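Grekard Community Help
Student Robotics and Automation > Clubs and Competitions

How should a school club divide practice time before a pick-and-place event?

Posted by hinojosa_robotics_club
Status: Open to replies
Tags: manipulation, tabletop tasks, scheduling, student teams

Our school club has entered the tabletop division of the Grukesier student competition, which is held in July. The task requires a single arm with a two-finger gripper to move household objects between a basket and a plate. The list of permitted objects is published in advance, but their starting positions are drawn by the judges on the morning of the event. Each team receives 5 minutes for setup and two scored attempts.

The club meets after school until 5:30 p.m. and has the use of one arm. At present the students who write the control program occupy most of each meeting, and the students responsible for operating the arm by hand and recording trial runs receive what remains. Several members have expressed concern that this is not a fair arrangement. It is also not clear to the faculty sponsors that it is a productive one, as the program performs well with objects placed where the programmers like to place them and poorly elsewhere.

We would be grateful for advice on the following points.

How should time on the arm be divided between programming and trial runs when only one arm is available?

Is it advisable to fix the positions of the objects during early practice, or should they be varied from the first meeting?

What form of written record have other clubs found useful? The rules require a team notebook, although they say very little about its contents.

We have read the division handbook and the scoring sheet. We have not entered this division before.

3 replies

Rosalía Carrasco
Member, Student Programs

Thank you for a clearly stated inquiry. I have supervised a secondary school team in the tabletop division and offer the following from that experience. Rules differ from one season to the next, and the current handbook should take precedence over anything written below.

On the division of time. We found it necessary to separate the meeting into two blocks, with a fixed hour for the change. During the first block the arm belonged to the programmers. During the second it belonged to the trial group, and no changes to the program were permitted. The second rule was unpopular and it was the more important of the two. When a programmer may interrupt a trial to correct a value, the trial record ceases to mean anything, and the trial group learns to stand back and wait. Corrections were written on a sheet and taken up at the following meeting.

Students should also exchange groups at least once before the event. A programmer who has spent an afternoon guiding the gripper by hand over the rim of a basket will generally write a better approach path afterward.

On the positions of objects. I would recommend fixed positions for the first 2 meetings and varied positions from then on. Mark the fixed positions in a way that can be restored after the table is cleared. Once the arm completes the task reliably from the marks, begin moving one object at a time. Move the basket first and leave the plate alone, then reverse the arrangement. If both are moved together and the attempt fails, the students will have difficulty determining which change was responsible. Rotation deserves separate attention. An oval basket turned a quarter of the way presents the gripper with a different problem from the same basket pushed to one side, and teams frequently practice only the second.

Objects should be those on the published list or as near to them as the budget allows. Our team practiced for a month with a round plastic bowl in place of a woven basket. The fingers slid over the bowl's edge without difficulty. On a woven rim they caught – sometimes on the outer border and sometimes between the strands – and the whole approach had to be reconsidered with very little time remaining.

On the written record. One line per attempt is sufficient, provided that every attempt receives a line. We recorded the positions of the objects, the version of the program, the result, and the initials of the person at the controls. Failed attempts were to be described in plain words. "Dropped on the way over" is more useful to the next reader than a code number.

tmk_benchside
Member

Agree with splitting the meeting. We run a 400 line program on our club arm and the trial group still finds things in it every session. Would add that the stop button should be assigned to a named student for each run. Our club had everybody assuming somebody else was watching it.

Also check your cable slack before you start moving the basket to the far side.

Jekonis Youth Workshop
Organization account

The Jekonis Youth Workshop operates an after-school manipulation course for students in their final years of secondary school, and several of its teams have entered the Grukesier division. The guidance already given by Ms. Carrasco is consistent with our practice. We add some remarks on the camera and on the trial session itself.

Teams that mount a camera at the wrist should review the view from that camera before each trial, with the arm held at its starting pose. Students standing beside the table see every object at once and readily forget that the program does not. An object which is plainly within reach may lie only partly within view, and a program that measures the center of an object will then measure the center of the visible portion. In our course, students are asked to save a view at the starting pose and to discuss it as a group before any motion is commanded.
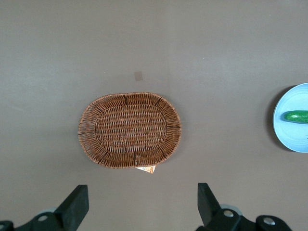 How much of the plate should be in view before the arm begins to move?

The whole plate should be in view if the program relies on finding its center. A team whose starting pose cannot provide this may add a short search motion at the beginning of the attempt, and the search should be timed, as it is counted against the attempt under the current scoring sheet. Programs that use a stored plate position do not need the full outline, but they will not tolerate a plate that has been moved.

A trial session in our course is limited to 3 students at the table: one at the controls, one at the stop button, and one keeping the record. The remaining students work at the other benches and rotate in. With more than this number present, the objects tend to be adjusted between attempts by well-meaning hands, and the record no longer agrees with the table.

Small details of the objects should be settled early. Price tags and labels ought to be removed from practice objects or deliberately left in place, according to what the judges will do with theirs. The same applies to marks on the table surface. If the program detects objects by their contrast with the tabletop, a piece of tape may be reported as an object, and it is preferable to discover this in the workshop. Inquiries to the organizers on such matters are normally answered, though replies become slower as the event approaches.

With respect to the notebook, our teams paste in the saved starting views beside the corresponding lines of the trial record. The judges' interview refers to the notebook, and students speak with more confidence when they can turn to a particular attempt. Entries should be made in ink at the table. Notebooks copied out neatly the evening before are easily recognized and lose the corrections that the judges wish to ask about.

hinojosa_robotics_club
Original poster

The club thanks all three respondents. We have adopted the two-block meeting beginning this month, with the change at 4:45 p.m., and a stop button roster has been posted beside the arm. The question of labels has been sent to the organizers, and their reply will be added to this page when it is received.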